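Chapter 7
Filling, Weighting and Closing Soft Toys

Before you start
Read Chapter 6 on seams. You will need a soft toy for repair, a tray, a shallow tin, dry millet, a funnel, fiberfill, a blunt needle and strong thread.

A soft toy holds its shape because of what is inside it. Most bears sold today are filled with polyester fiber, which is light and springs back when pressed. Older ones may hold wood wool, cotton waste or grain. The filling decides how the toy sits, how heavy it feels in the hand and how it can be cleaned. In this chapter you will open a worn toy, look at its filling, add weight to the body and close it again.

Work on a clear, flat surface against a wall, where grain that rolls away can be swept up. Put the millet in a low tin before you cut any thread.

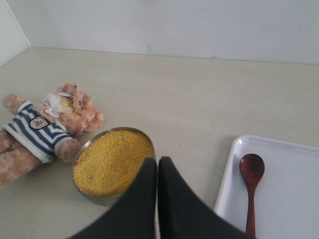
Figure 7.1 A teddy bear with stuffing showing at the face, beside a tin of millet.

Millet is a good first weight. The grains are small and round, and they move easily into a paw or a seat. Never pour grain straight into the toy. Sew it into a lining bag first, and leave the bag slack enough to bend. For the bear pattern at the back of this book, use 300 grams in 2 bags. Toys filled with grain must be kept dry and should not be given to children under three.

Check the clothing next. Many bears wear a knitted shirt, and some of these are stitched to the body at the neck or cuff.
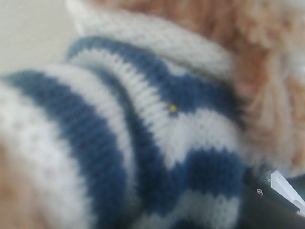
Knit stretches more across the rows than along them, so ease a shirt off slowly, one arm at a time. If it is sewn down, snip only the holding stitches. Pick off lint and loose fur, and lay the shirt flat until the body is closed. Striped knits need extra care when they are mended, as a stripe that is off by even one row will show.

Words to know
Fiberfill: loose polyester stuffing.
Lining bag: a small closed bag that holds grain or pellets.
Ladder stitch: a hidden stitch used to close an opening from the outside.

7.1 Opening the Seam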